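We use cookies to keep your cart working and to see which pages get read. By staying on this page you accept them. Manage settings

Pustedent Relief Crate Liner, Model 200

Sold by Felton Freight Supply
Product page last revised Feb 28, 2021

The Pustedent liner is a heavy padded insert for pallets of glass jars, bottles and small cartons moving by air. It was made for emergency food shipments, where a load may change planes, sit on a ramp and then go straight onto a truck. It fits a standard wooden crate and folds flat for the return trip.

Groups sending canned milk, baby cereal and oral rehydration packets have bought it since November. Most order by the pallet. We also sell single liners to church groups and food banks that want to try one first. 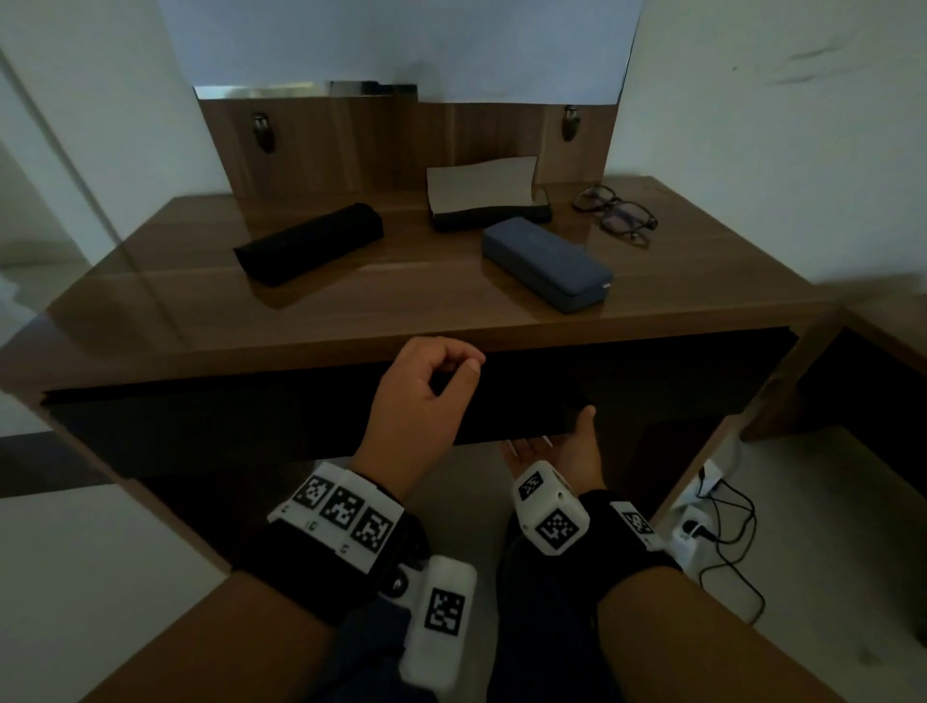

What you get

One outer liner with a sewn floor, 2 divider walls and a strap set. The dividers slide into sleeves on the long sides and can be left out for larger cartons. Straps close with a plain metal buckle, so gloved crews can work them.

Rated load is 300 pounds per liner, spread evenly. Do not stack crates past the limit printed by the crate maker — the liner adds padding and does nothing for the strength of the box.

Customs and paperwork

Each liner has a clear pocket on the short side for the packing list and the air waybill. Inspectors can read both without opening the load. If your shipment is going in under a temporary import waiver, put the waiver copy in front. Asanka Sikder in our Stirkanham office can send a blank packing list in the layout most airport brokers ask for.

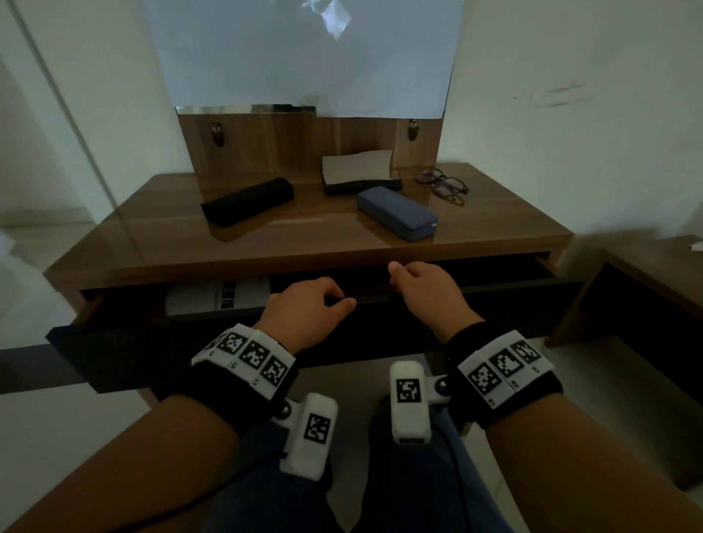 Liners that come back to us are washed, checked at the seams and sold again as Grade B at a lower price. Grade B stock may show stains and repaired corners. It carries the same load rating.

Ordering

Orders of almost any size ship from Stirkanham. Relief agencies with an account can pay after delivery. Everyone else pays when the order is placed. For loads leaving within 2 days, call the desk and ask for Shafiq Bepari before ordering online, as stock on the site is updated overnight.

The Choi strap set is sold separately as a spare and fits both the current liner and the older one with the rope ties.

Returns are accepted on unused liners in the original wrap. Buyers pay return freight unless we sent the wrong item.

14 shares | 3 comments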